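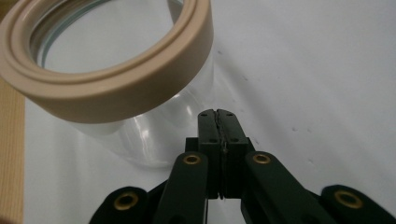
Search this site
Type and press enter

Midham and Rasumska sign joint sea rescue pact after four years of talks

February
By Kamol Sangkhawat

It has finally happened! Midham and Rasumska have signed a joint sea rescue agreement, ending four years of on-and-off talks and giving the two governments their first shared command post on the Ravn Strait.

The pact was signed shortly after 10 a.m. in the old customs hall at Getgate, the small port town on the Midham side where most of the later talks took place. The hall was packed, and when the two delegations stood up to shake hands the applause went on long enough that the next speaker had to sit back down and wait.

Under the agreement, coast guard vessels from either side will be able to cross the sea boundary during a rescue without asking for permission first. Until now a captain had to radio home, home had to call the other capital, and the answer came back the same way. On a good night that took 22 minutes – a very long time for anyone in cold water.

Auður Brynjólfsdóttir, who led the talks for Midham, was beaming as she left the table. "We have argued over every comma in this text, and I would happily argue over them all again to get here," she told reporters. "The crews on both sides have wanted this for years. They know each other's voices on the radio. Now they can go out together."

The text runs to 747 numbered clauses, which sounds like a lot until you see how much of it deals with practical matters such as radio channels, fuel costs, who pays for a damaged winch and which hospital takes a patient first. Officials on both sides say the detail is the reason the deal should hold. An earlier draft was far shorter and left most of those questions to be settled later, and it fell apart when the two navies could not agree on who would command a search that began on one side of the line and drifted to the other.

The new answer is pleasingly simple. Whoever gets the first distress call leads the search until it is over, wherever it goes.

The shared command post will open in Getgate with almost 200 staff, split evenly between the two countries and working mixed shifts. Every officer will be trained in both languages. A first group has already been through a trial course, and people who watched the final exercise came away impressed by how quickly calls were handled, even when the trainers began switching languages in the middle of a message.

There was less agreement on fishing rights, and the pact leaves them out altogether. The two governments still disagree over the shallow banks at the northern end of the strait, and a separate round of talks on those waters has no start date yet. Rasumska's delegation said in a short statement that it looked forward to "an equally frank exchange" on the subject. Diplomats will know how to read that, but the mood in the room was warm all the same.

Military patrols are not covered either. Some members of the Rasumska parliament had worried that the pact would let armed ships slip over the boundary under the cover of a rescue, and the final text meets them partway. Navy vessels may join a search only when the lead officer asks for them by name, and they must leave the other side's waters as soon as the search is called off.

Both parliaments still have to approve the deal. Midham's is expected to vote first, and the main opposition group there has already promised its support. The vote in Rasumska looks closer, though party leaders sounded hopeful by early afternoon, and several members who had opposed the last draft said they were ready to back this one.

If all goes well, the first joint exercise will be held in the strait before summer, with lifeboats, helicopters and fishing crews from both shores invited to take part. Getgate's harbor office has started taking the names of boat owners who want to join in, and the list was filling up before the delegations had even left town.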